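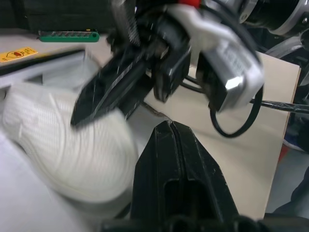

Prácticas de Robótica Aplicada
Guion de la visita al laboratorio de manipulación de Plernmont
6 de agosto de 2019
Responsable de la asignatura: Saturnino Lorente

1. Organización

La visita sustituye a la sesión de prácticas de esta semana. El grupo es de 16 estudiantes y se divide en dos turnos: mientras el primero asiste a la demostración, el segundo trabaja con Lenuța Filip en la sala de simulación, y después se cambian. Cada turno dura hora y media. Se entra por la puerta lateral, con el carné de estudiante. Las mochilas se dejan en las taquillas del pasillo.

Halldóra Þrastardóttir dirige la demostración y Siu-fong Hsueh maneja la consola. Las preguntas sobre el hardware se hacen al final de cada ensayo, con los brazos detenidos.

2. Qué se va a ver

La tarea es la manipulación de una zapatilla blanca con dos brazos. El laboratorio la usa dentro del proyecto Drinilia, que estudia objetos de forma irregular y parcialmente deformables. En el tema 4 trabajamos casi siempre con piezas rígidas (cubos, cilindros, la brida del ejercicio 7), y para ellas bastaba con un modelo geométrico y una pareja de puntos de contacto. Con un calzado de tejido eso se queda corto: la parte superior cede, la suela mucho menos, y la abertura cambia de forma según desde dónde se empuje.

Durante la demostración conviene fijarse en lo siguiente:

– El agarre por la abertura. Uno de los brazos introduce un dedo en el calzado. El contacto queda en parte oculto para las cámaras externas, y de ahí el interés de la cámara de muñeca.
– El papel del otro brazo. Puede sujetar, empujar o simplemente esperar cerca con la pinza cerrada. Anotad en qué momento hace cada cosa.
– La distancia entre las dos pinzas. Trabajan muy próximas, y el planificador tiene que evitar la colisión entre dedos, cables y carcasas.
– El desenfoque por movimiento. Con la cámara montada en la muñeca, la nitidez depende de la velocidad relativa entre cámara y objeto.

3. Repaso previo

Ángulo de apertura y fuerza de cierre no son intercambiables. Una pinza con los dedos juntos puede servir como herramienta de empuje, y en ese caso lo que importa es la rigidez del dedo y la forma de la punta. Los dedos afilados entran en huecos estrechos, pero concentran la presión en una zona pequeña – en un tejido elástico esto produce una deformación local que el modelo rígido no predice.

Para la cámara de muñeca, recordad la transformación mano-ojo (apuntes de julio, apartado 3). Si la calibración tiene error, este se traslada a la posición estimada del objeto. Brynhildur Kvaran comentará cómo recalibran ellos y con qué frecuencia. El programa de calibración se llama Flinix. No hace falta instalarlo.

4. Datos de la colección

El laboratorio tiene registrados 826 ensayos de esta tarea. Cada ensayo incluye las imágenes de las cámaras, las posiciones articulares y el estado de las pinzas. Para el informe se entregará a cada pareja una selección de hasta 20 ensayos, con el mismo formato de archivo que usamos en la práctica de Kárason.

5. Normas en la sala

No se cruza la línea amarilla del suelo mientras la luz de la columna esté en verde. No se toca la mesa ni los objetos de trabajo. Se pueden hacer fotos sin flash. La parada de emergencia está en la consola y solo la acciona el personal, salvo peligro evidente.

6. Informe

Se entrega por parejas, máximo 3 páginas, con estos apartados:

a) Descripción de la tarea y división en fases.
b) Para cada fase, función de cada brazo y tipo de contacto.
c) Un fallo observado o posible, con su causa probable.
d) Propuesta de un sensor adicional y dónde se montaría.

En el apartado c) no vale «falló el agarre» sin más. Hay que decir qué superficie se perdió y en qué dirección. Los esquemas pueden ir a mano si se leen bien. El informe se sube al aula virtual en PDF, y las dudas sobre los datos se envían a Lenuța Filip con el número de ensayo en el asunto.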